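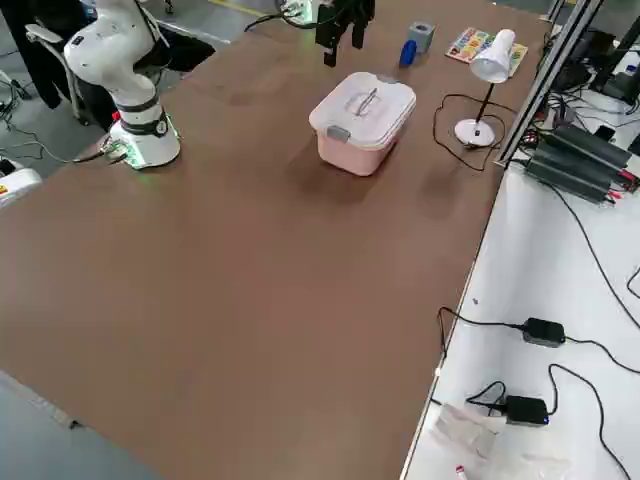

Minutes, toy library sorting meeting, April 19, 2026

Present: Sveva Mazza, Sixten Westerberg, Lụa Tạ, and me (Eleri Foulkes, taking notes again, my handwriting must be improving). Ivar Åberg sent apologies.

1. Last minutes. Fine, except I'd spelled Durkeck wrong all the way through. Fixed.

2. Storage boxes. We spent ages on this one! Sveva likes the pink box with the white lid and wants more of the same for the small sets. I'm with her, mostly for the carrying handle, and I like that the lid latches on. Sixten would prefer clear boxes so people can see what they're borrowing. We went back and forth and settled on pink for the little kids' shelf and clear for everything else. Lụa will ask Mumeo for a price on 19 of each.

3. Puzzle board. The bright one with the red, yellow, blue and green tiles stays flat on the shelf and doesn't go in a box. Sixten wanted it upright to save room (he was outvoted, and took it well). It needs a catalog number, so I've given it 2218.

4. Odds and ends. The little gray cup goes with the stacking things for now. Lụa thinks it belongs to a set we lent out in the winter and will look through the cards.

5. Labels. Tukico sells a roll of 100 and we agreed to buy one. I'd like the labels on the front and not on the lids, as lids get swapped. Agreed.

6. Opening hours. Put off until Ivar is back.

To do: Lụa, box prices and lending cards. Sixten, labels. Me, catalog.

Next meeting at 11, same room. Sveva is bringing the coffee.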